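缝一针要多久：家务和车间里的细活，机器还差多少

周二上午，Merndale的一间旧纺织厂房里，Stitel公司把几项日常活计摆在一起，让机器挨个去做：叠毛巾、收碗碟、给纸箱封口、给坐垫套缝边、穿线打结。到场的有几家洗衣房和家具厂的采购人员，也有附近居民。活动从九点半开始，中午前结束，下午留给报名的工厂单独洽谈。

结果有好有坏。封箱和搬运最顺，19只纸箱全部封完，只有一只的胶带贴歪，工作人员没有重贴，直接码上了托盘。叠毛巾也算过关，尺寸统一的白毛巾一条接一条叠好，换成带流苏的浴巾以后，机器两次抓空，第三次才把边角对齐。收碗碟花的时间最长，遇到叠在一起的浅盘，夹爪要反复试探才能分开最上面那只。

家务里最难的一类，是跟软东西打交道。布会皱，线会跑，形状每一秒都不一样，机器不能照着固定的位置去抓。家具厂的人关心的正是这个。坐垫套收口、沙发面料补线，目前基本靠手工，一个熟练工一天最多补52处，遇上厚料还要减。近两年招这类工人越来越难，愿意学的年轻人少，不少厂把补线的活攒到周末，请退休的老师傅回来做。

负责穿线和打结设备的是Stallard，一家做精密夹具的小公司。它的思路是从手术器械那边借办法：两支细长的器械从不同方向伸进来，末端带可以弯转的腕部和一对小钳口，一支夹住线，另一支去接，中间把线绷直，再绕圈、收紧。公司的人介绍，这种结构能伸进人手不方便进去的窄缝，缺点是每次能夹住的东西很小，视野也窄，线一旦压在器械底下，就得先退开再重新找线头。 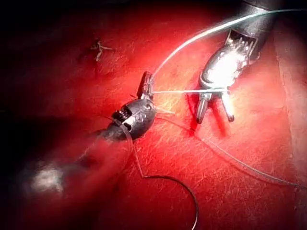 Waweru听完介绍后说，他家洗衣房不缺会叠毛巾的机器，缺的是能在一堆混杂衣物里把掉了的扣子缝回去的机器，要是一颗扣子得等上几分钟，他宁可继续交给店里的人做，顾客站在柜台前面是不会等的。

Stitel没有回避速度问题。按该公司给出的数字，在布料固定好、线色与底色反差明显的条件下，打一个结平均需要52秒，其中找线头占去将近一半。换成深色线配深色布，时间还要更长，有时需要人在旁边用手拨一下。该公司说，眼下并不打算卖能独立干活的缝补机器，先做的是人机搭配的工位：人负责铺布、选线和检查，机器负责重复的那几针。

这种搭配在几家厂里已经试了6个月。参加试用的一家坐垫厂反映，工人起初嫌它碍事，后来把它摆到工位左侧，专门处理收口的最后几针，手腕酸痛的抱怨少了一些，但产量没有明显变化。另一家做窗帘的厂中途退出，理由是布幅太宽，换位置太费工夫，机器停下来的时间比干活的时间还长。

价格也是绕不开的一关。Stitel只提供租用，按月结算，维护包含在内，钳口属于耗材，磨损后另行收费。几位采购人员当场问起钳口的寿命，得到的答复是跟面料有关，细棉布上用得久，粗麻和涂层布上换得勤。合同里目前没有写明更换次数，Stitel表示会在下一版补上。

至于普通家庭，短期内还买不到类似的东西。现场展示的设备需要固定台面和单独供电，占地跟一张单人床差不多，开机前还要校准，由一名操作员看着。叠衣服和收碗碟的那两台体积小一些，不过同样要求物品事先摆在划定的区域里，地上散落的袜子、椅背上搭着的外套，都不在它们能处理的范围之内。

居民提问时间里，问得最多的是安全。工作人员说，设备运行时台面外围有挡板，手伸进去会自动停下；家里有小孩或者宠物的情况还没有做过测试。也有人问能不能缝校服上的名牌，答复是平整的布面可以试，袖口和裤脚这种筒状的地方不行。

下一轮展示仍在Merndale，安排在2月，项目减为四项，收碗碟不再列入，增加给枕套装拉链一项。需要带自家布料来试的工厂可以提前登记，每家限带9块，尺寸不超过台面大小，厚度不同的料子请分开包好，并注明面料成分和平时所用的线号。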